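Bindery notebook, January, a bit after 4

Back to the Cheetham ledgers, and I'm happy to say the new wheat paste is behaving so much better than the last batch! I cooked it slower, strained it twice, and let it sit overnight under a damp cloth (the old jar had gone thin and sour, so out it went). It brushes on smooth and gives me a good long minute to nudge the tissue into place before it grabs.

Volume 9 is the sad one. All 192 leaves are still there, bless them, but the spine folds are soft as felt and the first gathering came away in my hand. I've been guarding the folds with the lighter Vanmont tissue, torn and not cut, so the edge feathers out and you can hardly feel it with a fingertip. The heavier one made the spine swell, and I spent most of the morning taking it off again, grumbling.

For whoever picks this up next: the pressing boards from Pastuvbridge are a little warped, so check them against the steel rule first. Blotters need changing twice on the first day. I still want to try a linen thread one size down for the sewing, and I'll do a dummy block before going near the real thing.
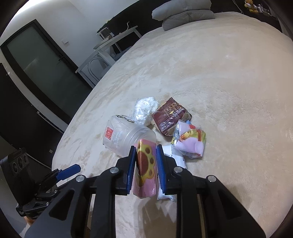 The dummy can be made from the offcuts in the bottom drawer, which are close enough in weight to the ledger paper, and I'd like to leave it in the press overnight before I decide on the thread.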